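May 13, 2020
1 min read

Back on the Plevley tower today, the one that kept shutting itself off. I got it onto the slatted bench on its side with the panel off, and wow, it's roomier in there than I expected (the Kurkdale boxes were awful for this, I still have the knuckles to prove it).

The heatsink came up after 3 or 4 gentle twists. Old paste was like chalk! I cleaned it with alcohol and two lint-free wipes and left the processor clamped in its socket, no reason to go poking at those contacts.

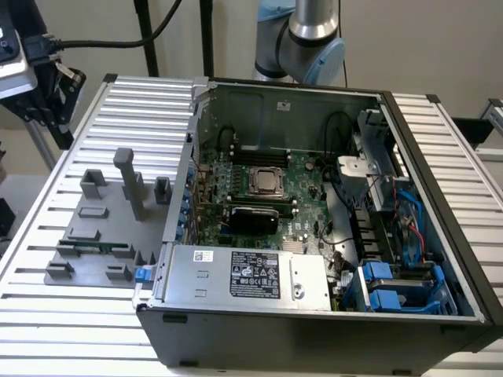

Still to do: new paste, a proper look at the power supply, and those blue SATA cables need to be tied back so they stop wandering around the drive bay. The last log before it quit said 105 on the CPU, then 39 after a night off, so I'm betting on the paste. If it dies again we swap the supply with the spare from Rurkanley.

Whoever borrowed the long magnetic screwdriver, please put it back in the Hirose drawer. I need it for the drive cage tomorrow.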